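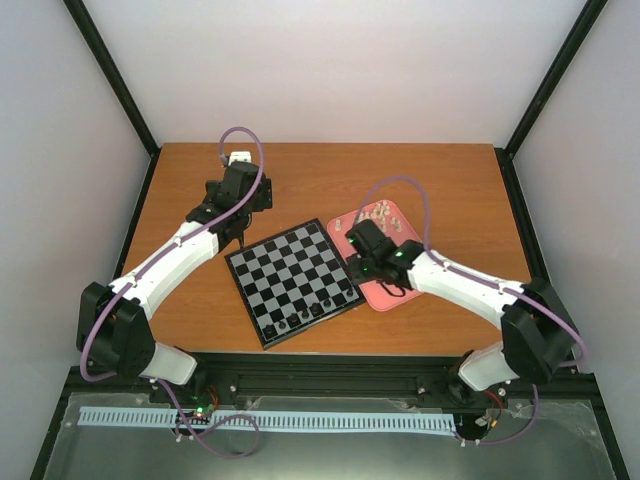 Learning chess at 56, and how do I stop losing the same way every time?

tealkettle
Posted July 2024 in Hobbies & Games

Hello everybody, and thanks in advance for reading all of this. I'm 56 and took up chess in May, when the library in Plakcombe put a few boards out in the reading room and I sat down to see if I remembered how the knight moves (I did, mostly). I've been hooked ever since! I play on the Meleo app most evenings and my rating there is 627, and it has been stuck in that neighborhood for weeks.

My trouble is always the same. I get through the opening all right, my pieces look nice, and then I leave a bishop or a knight sitting where it can be taken for free. I see it the second I let go of the piece. My son-in-law's advice was to memorize openings, so I bought a big fat book of them and I'm afraid I fell asleep on it. Should I keep going with the book? Is there something better to do with half an hour a day? I'd also love to play real people over a real board, but the club on Trotard Street looks awfully serious through the window.

bishop_and_biscuits

Put the openings book on the shelf for a year, it will still be there. At your level nearly every game is decided by somebody giving a piece away, so that's the thing to work on, and you've already noticed it, good for you.

What helped me was a little routine before each move. I look at what my opponent's last move is attacking. Then I pick my move, and before I touch anything I ask what they could capture if I played it. It feels painfully slow at first and you may lose a few games on time, so play longer ones, 15 minutes or more if Meleo will let you. For the rest of your half hour do easy puzzles, the kind with one or two moves in them. I did 300 of those in my first winter and started spotting loose pieces without trying. And do go to the club! Every club I've ever walked into looked serious through the window, and then somebody offers you a cookie.
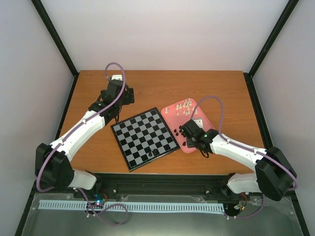

Bawa_backrank

Agree on the puzzles, but I'd keep one opening for white and just play it every time, so you get used to the same kinds of positions. Also write your moves down, even at home. When I went over 4 of my losses in a row I found I'd dropped the same knight on the same square in three of them.

oldpawn

just play more. slower time control. you'll be fine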